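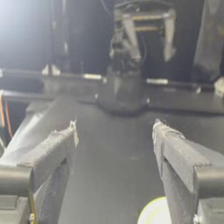
Good morning, everybody, and thank you for coming out so early. I want to talk about plates today, and about how we set a table for small children when we want them to serve themselves. (Wait for the latecomers by the door.) I like to begin with the table before any food comes near it. A flat gray top like this one is a lovely place to start, plain and smooth, with plenty of open space for little elbows. If your tables have flowers or alphabets printed all over them, don't worry – a plain cloth will do the job.

When Genivaldo Portela and I started the Siqueira lunch corner, we had one shelf and a budget of 895, and I'm afraid we spent far too much of it on cups. Plates came second. I would do it the other way around now, and I'll tell you why in a minute, when we get to the handout.
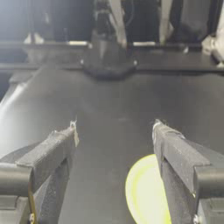 So, the plate goes down first, and we let it sit there a moment. Children want to touch it, turn it, look at the underside, and I say let them. Genivaldo likes to hum while he waits, and I've picked up the habit myself. (Pause. Ask who here has tried waiting a full minute with a hungry four-year-old!)

After that come the pieces of food, set out on the table beside the plate. Play food is fine for practice, and we used it all through August before we ever brought out a real lunch. 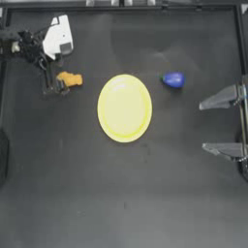 Keep the choices few in the beginning. A child who has too much in front of her will push all of it around and choose nothing, and then everyone is cross. Give her room, and let her decide what goes on the plate and what stays off. Blue vegetables are welcome. We have more than 50 play pieces in the Himau box, and most of them stay in the box.

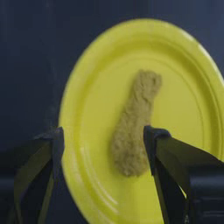

Part Two: One Thing on the Plate

Now we come to my favorite bit. One breaded piece on a bright yellow-green plate, and it already looks like somebody's lunch. A raised rim is a kindness to small hands, so look for one when you shop. (Pass the handout to the left, and remind them that the sign-up sheet for Dorottya Juhász's session is at the back.)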